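Teaching the sorting line, one small object at a time

By Vasanthi Poojary

For years, the returns floor at Brernholm ran on hands. Parcels came in, people opened them, and whatever was inside went into the right box. In February the company began handing part of that job to a robot arm from Vainio, and some 200 workers had to find out what was left for them.

A good deal, so far. The arm learns from recordings of people doing the task with a hand-held gripper, and 58 of the sorters have moved over to making them. They work with the kind of clutter that comes back from customers – chargers, watches, little cases.
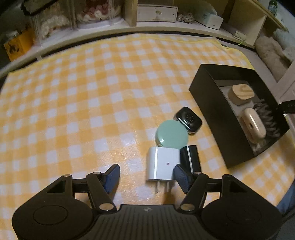

The gripper open at a white power adapter, with a smartwatch and a mint-green case close by.

The pay is the same as on the line. The pace is slower, and sorters say their backs feel better for it. What they miss is the talk. Recording is done alone, and a shift can pass without a word.

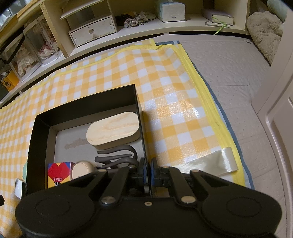
An open black box on the checkered mat, with a pale wooden block among the things inside.

The union local wants a written promise that recording jobs will last past the first contract. Brernholm has offered retraining at its Lolleck site and no promise. Sorters who stayed on the line now check what the arm gets wrong, mostly soft items and anything with a strap. Talks resume next month.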